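4.2 Object set and table clearing task

Robots that clear a table have been shown many times, and in most cases the objects are rigid, upright and well separated. Ordinary table clearing at home is less regular. Packaging is opened, bent and dropped at an angle, cans are knocked over, and fruit is placed wherever there is room. The experiments in this section measure how much of the success reported for tidy layouts carries over to layouts of this second kind. The chore is a narrow one. The arm must pick up each item from a low tabletop and put it in the correct bin: packaging and cans in one, food in the other. Wiping the surface, opening drawers and dealing with liquids are outside the scope of this paper.

Objects were drawn from three groups. The first group, flexible packaging, consists of snack bags in varying states of collapse. The second group, cylinders, contains drink cans presented either standing or on their side. The third group, produce, contains apples and other firm fruit. Plates, cutlery and glassware were left out because they call for contact force control that the Killico controller does not provide at present. Each layout contains at least one item from each group. Positions and orientations were set by hand from a printed list of random poses, following the procedure of Lebrun (Section 3.1), and were not adjusted afterward to make a grasp easier.

The full test set has 172 layouts. Of these, 9 were reserved for tuning the grasp threshold and do not appear in the results. No layout used in training was used again in testing, although individual objects of the same type do occur in both.

4.3 Control stack

Perception and grasp selection are handled by separate modules. The perception module, Zarmont, takes a single color image and returns a mask and a class label for each object. The grasp module, Fleury, samples 1,000 candidate grasps per image, scores each one, and passes the best 5 to the motion planner. The planner rejects any candidate whose approach path would bring the wrist or fingers within a fixed margin of a neighboring object. If all candidates are rejected, the system moves on to the next object and returns to the skipped one at the end of the sequence.

Two baselines are considered. The first replaces Fleury with a fixed top-down grasp at the center of the mask, aligned with the shorter axis of the object. The second, Zulex, keeps learned scoring but has no collision margin. Both baselines use the same masks, so any difference between methods is due to grasp selection and planning alone.

A pick is counted as successful if the object leaves the table, remains in the fingers during transport and is released over the correct bin. Dropping an object back on the table counts as a failure even if a second attempt succeeds. Moving a neighboring object counts as a disturbance and is recorded separately. We chose this strict definition with household use in mind: a machine that eventually clears a table after dropping half the items would not be left to work alone in most kitchens.

4.4 Sources of difficulty

Figure 4 gives a layout with one item from each group. It is representative in the sense that no single object in it is unusual, yet each one puts a different demand on the system.

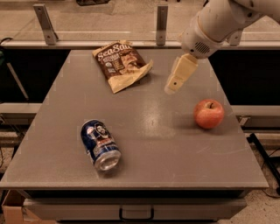
Figure 4. Table clearing layout with a crumpled chip bag, an apple and a can on its side. The two-fingered gripper is slightly open above the tabletop.

Flexible packaging. A bag lying flat offers little height for a parallel grasp. Candidates near the middle of the panel tend to score poorly, since the fingers have nothing firm to close on. Folded or wrinkled regions, such as the lower right end of the bag in Figure 4, offer raised material and are generally preferred by Fleury. The preference is not always a good one. A fold may flatten under the fingers, and in that case the jaws close on air while the mask still reports an object in place. Printed artwork is a further problem. Large lettering and product photographs create strong internal edges, and Zarmont sometimes divides one bag into two masks along such an edge.

Cylinders. A can on its side is easy to grasp across its diameter if its orientation is estimated correctly. Errors come mainly from the bare metal end, where reflections weaken the boundary between can and table. With a gray tabletop the contrast at that end is low, and the mask may stop short of the rim. The long axis is then estimated from an incomplete outline. Small errors are absorbed by the width of the jaws, but larger ones cause the fingers to land on the body and push the can away.

Produce. Apples were the least troublesome group. Their outline changes little with orientation, and the stem has no effect on grasp scoring. The remaining failures are due to finger width: the jaws must open close to their limit for a large fruit, which leaves little tolerance for lateral error.

Lighting affects all three groups. Overhead lamps produce a broad bright area on the tabletop, visible in Figure 4 between the can and the apple. We did not cover the table with matte cloth, as several earlier studies have done, on the grounds that kitchen and break room tables are seldom covered. Scuffs and light marks on the surface were left in place for the same reason. Zarmont occasionally labels such marks as small objects; a minimum area threshold removes most of these detections.

The order of picking also matters. The system starts with the object that has the highest grasp score, which usually means fruit first and packaging last. This leaves more free space around the bag when its turn comes – an advantage when the usable fold faces a neighbor. The reverse order was tried during tuning and dropped after repeated disturbances.

Results for each group are reported separately in Section 5. A single averaged success rate would depend heavily on how many apples the test set happens to contain, and would say little about whether the arm can be trusted with the rest of the table.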